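Share 13 | Comments 2

I rang Andor Fodor on a Monday, right on morning smoko, and he picked up with his mouth full. He calibrates hardness testers at Temitz and reckons most people treat theirs terribly.
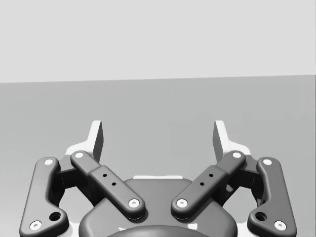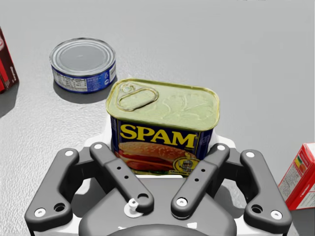
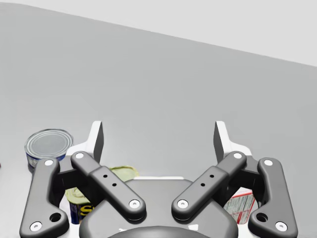
"They chuck it in a drawer and forget it," he told me. "Then a seal fails and suddenly it's my fault!"

His favourite grumble is thin samples. A bloke from Wislow once swore his rubber was 54 Shore A, but he'd been pressing straight through it onto the steel bench - no wonder it read high. "Stack it up, mate. Give the needle something to sink into."

I asked how many readings he takes himself (I usually do one, whoops). "Eight, spread out, and I let each one settle." Does he ever cheat? Long pause. "On a Friday arvo, maybe six."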